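Go back to the same place. Please.

October 15, 2024

Quick one this week, I've a train at lunch and the washing is still on the line. But it's been bothering me since March so I'm getting it down.

People ask where I'm going next. Always next, always where. And when I say Stirnach there's a small pause and then: but haven't you been to Stirnach? Yes. I have. I've been to Stirnach more often than I've been to my own dentist. I'm going again. The pause gets longer.

My argument, such as it is: most of us would have better holidays if we stopped collecting places and went back to one we already liked. Same town, same bus, same slightly too soft bed if you can get it. I think the first visit to anywhere is mostly admin. You're finding the station exit. You're working out whether you pay the driver or a machine. You eat the wrong lunch because you're starving and it's the first menu you see, and you only find the good bakery on the morning you leave, when you're already dragging your stuff past it.

The second visit, you go straight to the bakery.

I did the other kind of travelling for years. Had the map on the wall with the pins. Had a book, 1000 somethings to see before something, and I ticked them in pencil, which tells you I wasn't even sure about them at the time. There was a summer I did Puvommont in 24 hours. Arrived off the evening train, walked up to the old gate, walked down from the old gate, slept, queued for the cable car, came down, left. Ticked it. Ask me what Puvommont is like and I could tell you the cable car has a very long queue.

Went back years later, by accident really, a missed connection. Stayed five nights because the fare home was cheaper at the end of the week. Different town. There's a path behind the church that follows an irrigation channel and nobody much is on it, and at the far end a woman sells apricots out of her garage with a tin for the money. It was there the first time, I expect. I was in the queue.

Packing. Sorry, jumping about. Going back is so much easier to pack for. You know whether it gets cold at night. You know if the place has a towel. On a first trip I take everything, the adaptor for countries I'm not in, three sorts of shoes, a jumper for a weather that never comes. For Stirnach I take a soft bag that goes over one shoulder and I'm done in the time it takes the kettle. Boots on my feet, one book. Whatever I forget, I know which shop has it and that it closes for two hours after midday.

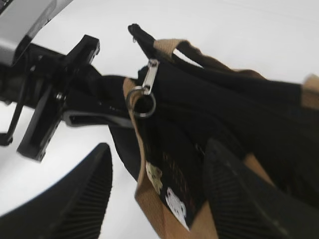 Black cloth bag, soft enough to crease.

And then you get off the train with one shoulder occupied and you don't stop on the platform turning in a circle with your phone out. You just walk. Lovely feeling, that. I'd put it above most views.

Which brings me to views. Stirnach has the pass, everybody does the pass, 2151 metres and a sign at the top so you can stand next to the number. First time up I had cloud. Grey, a fence post, my own feet. Had I been a once-only person then that would be the pass for me, for ever: a fence post. I was cross about it, I'd paid for the bus. Second time, wind so strong I sat behind the sign and ate a cheese roll and went down again. Third time it was clear and you could see right across to the next valley and the one behind it, and I can tell you I enjoyed it a good deal more for the fence post.

The weather thing is a proper argument by the way, I don't think it gets enough attention. We judge whole countries on four days of weather. I know a couple who won't hear a good word about Alstead and when you press them it rained. It rained! On Alstead, which is on the coast, facing west. I've had rain there too. I've also had an evening on the harbour wall when the whole town seemed to have come out to sit on something, and a dog went along being greeted by everyone in turn. If you go once you get one or the other and you go home and tell people that's what Alstead is.

Now the case against. I do know there is one.

It's a big world, and you've only so many weeks off. Fair. If I'd always gone back I'd never have got to Stirnach in the first place, someone has to do the first visit and it has to be you. Also fair. My answer is don't never go anywhere new, just go less. One new place for every couple of old ones, say. Or tack a new one on to the end, two nights, as a look round, with the plain understanding that it's only a look round and if you like it you'll be back properly. That takes a huge weight off the thing. You needn't see the museum. You needn't see anything. You're only finding the bakery.

Then there's: it changes, and you'll be dissapointed. This is the one that people say in a sad voice. And yes it does. The guesthouse I loved in Kekana has gone, it's flats. The café by the lake there has put in the sort of chairs you slide off. I minded. But I'd have missed minding, if that makes sense. You can't be sorry about a place you've been to once, you haven't the standing. I stood outside those flats feeling properly put out on behalf of a street in a town where I don't live and can't pronounce half the shop signs, and I thought, well, this is mine a bit now.

And there's money, where I'm on firmer ground. Going back is cheaper. Mostly. You don't book the wrong side of town. You don't take the taxi because you know the bus goes from round the back. You know the set lunch in Kekana is enough for supper as well if you ask for a box. After a few years the people who run the place you stay in stop putting you in the room over the bins, or they tell you the week before it all fills up, or they simply remember you don't want the breakfast and knock it off. I've never asked for a discount in Stirnach in my life and I've had several.

Somebody will write in to say that's privilege, having a Stirnach at all. Maybe. But it needn't be abroad or up anything. The best goer-back I ever knew was an aunt who had the same week in the same caravan on the same field for most of her adult life, and she could tell you things about that field. When the hares came out. Which of the farmers had fallen out with which. She'd have been baffled by the pins on my wall. She thought Alstead was far.

What I really object to, and I'm going to be late for this train, is the way it's all sold. Every travel page is a list. Top this, hidden that, underrated the other (they're never underrated by the time they're on the list). It's set up so that wherever you are, you ought to be somewhere else by tomorrow afternoon. And the places suffer for it as well. Puvommont in high season is a town full of people on their first and last visit, all in the same three streets, all needing the same toilet. None of them have any reason to care whether the butcher's hangs on. They'll never be there to see that it didn't. Whereas people who come back buy sausages. They go in the wet months, because they know what to do there in the wet. They walk the fourth street.

I'd like to see a tourist office brave enough to say it on the poster. You liked it, come again. Instead of the money going on getting a fresh lot in every year off the back of the same photo of the old gate.

Practical bits, as I always get asked.

Pick somewhere you were happy but didn't finish. Not the best trip of your life, leave that one alone, it's got too much to live up to. Somewhere you left thinking there was a path you hadn't gone down.

Go in a different month. Kekana in March was the making of it for me. Half shut, mud to the ankles, the lake a colour I'd not have believed, and the woman in the post office so pleased to have a new face in that she drew me a map of where to walk and wouldn't let me pay for the stamps.

Stay put once you're there. No day trips for the first few days. Sit down. Do the thing you'd do at home with a free morning, read the paper, write your cards, at a table, with your elbows on it and no plan till lunch.

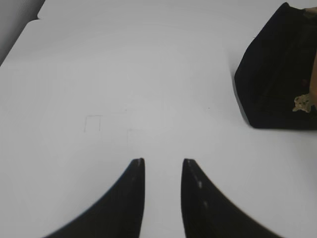
White tabletop. All the furniture a free morning needs.

Don't try and repeat the good day. It's the one mistake. I went looking for the harbour wall evening the next year in Alstead, same hour, same spot, bought the same chips, and it was just a wall and I was cold. Then on the last night I got lost behind the boatyard and there was a brass band practising with the doors open. Wouldn't have gone that way if I'd had a list.

Keep notes, even bad ones. Mine are on the backs of receipts. "Bus NOT from front." "Ask for room at back." "Bakery shut, try hatch at side." I've got a drawer of these and I'd save them before the passport.

And take down the map if you've got one. Mine's behind the wardrobe. I did look at it the other week when I was after a dropped sock, and there's whole countries on there where I cant remember one single thing except that the pin was hard to push in.

Right. Bag's by the door, sandwiches made. It's four changes to Stirnach and I know which platform for three of them, they moved the other one last year and I'm still annoyed.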